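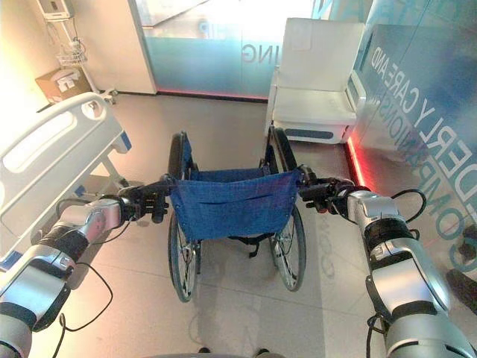 Vol. 6, No. 2

Valtcombe would like its wheelchairs back

VALTCOMBE — The town's medical equipment loan program opened its new demonstration room on Urrutia Street this week, with a hospital bed, a folding wheelchair and a polite request that everyone in Valtcombe please look in the garage.

The Mavach Loan Closet has made 2,677 loans of wheelchairs, walkers, shower benches and the like. It would be happy to make more. The trouble is that the borrowing half of the system runs beautifully and the returning half depends on people remembering that the thing behind the Christmas decorations belongs to the town.

"We don't charge late fees, and I think word got out," said Javiera Zúñiga, the program's director.

The new room is meant to help with a different problem. Until now, borrowers got a wheelchair, a handshake and a photocopied sheet with a diagram that Zúñiga describes as "a drawing of an angry lawn chair." They then went home and learned the rest on their own front steps. Now anyone who borrows a chair or a bed can book a half-hour session and make their mistakes indoors.

The centerpiece is the kind of wheelchair most people have pushed at one time or another, with a royal-blue fabric back, big spoked rear wheels and a pair of push handles. It folds. How readily it folds is a matter of some dispute among those who attended the first sessions.

"I had my mother's in the trunk of a Zivora for an entire summer because I couldn't work out how to get it open again," said Fermín Olivares, of Valtcombe, who signed up as soon as he saw the flyer. "She was very gracious. She took up sitting."

The answer, for the record, is to push down on the seat rails with flat hands and keep your fingers out of the way. Olivares did it on his second try and was applauded.

Sessions are led by Kyung-hwa Um, an occupational therapist who spent most of her career in hospitals and has firm opinions about curbs. Up a curb, you tip the chair back and go forward. Down a curb, you turn around and go backward, slowly, back wheels first. She has people say this aloud. She also has them set the brakes, then asks whether they set the brakes, and waits while they check.

"Everybody thinks the hard part is the pushing," Um said. "Pushing is fine. The hard part is stopping to talk to somebody on a hill."

The bed is there so that people can practice moving someone from mattress to chair, with the wheelchair brought in close at an angle and the side rail out of the way. It also gives families a chance to find out how much room a hospital bed takes up before one arrives in the den. Um recommends bringing a tape measure. She recommends measuring the doorway too, and mentions a household, which she declined to name, that did it in the other order.

Getting the room took longer than getting the bed. The space, at 6 Urrutia Street, had been used by the town for storing election signs and a great many folding tables, and the question of where the folding tables would go occupied portions of two council meetings. They are now in the basement of the library. The library has asked that this be described as temporary.

Council member Renato Barrientos, who voted for the move, came by on opening morning to try out the training course and took a corner of the hallway with him. The damage was minor and the paint has been matched.

"It pulls a little to the left," Barrientos said of the chair.

Um said it does not.

As for the missing equipment, Zúñiga is planning a return drive in November. The terms are generous. Items may be left by the side door at any hour, no name is required, and staff have promised not to look out the window. Missing footrests are welcome even if the chair they came from is long gone, and so are chairs whose footrests have wandered off, on the theory that the two will eventually meet.

She would ask only that pockets be emptied first. Chairs handed in over the past year have come with reading glasses, a church bulletin, half a sandwich and a library book, the last of which was also overdue.

Sessions are free to Valtcombe residents and can be booked at the loan closet desk. Wear shoes you don't mind having run over.

COMMENTS

hillside_marge: We have one of the walkers. I have known this for four years. Will bring it in.

Llinos Ellis: Took the class with my sister and it was very good, Kyung-hwa is patient and does not let you skip the brakes. Parking on Urrutia is still terrible, especially if you are arriving with a wheelchair.

T. Dobbs: So where do we borrow folding tables now?

Llinos Ellis: Library basement, it's in the article.

T. Dobbs: Library says ask the town.

backporch61: It does pull to the left. I'm with Renato on this one.

Last updated: Oct 26, 2018

Contact the newsroom | Corrections | © 2018 Valtcombe news desk. All rights reserved. | Back to top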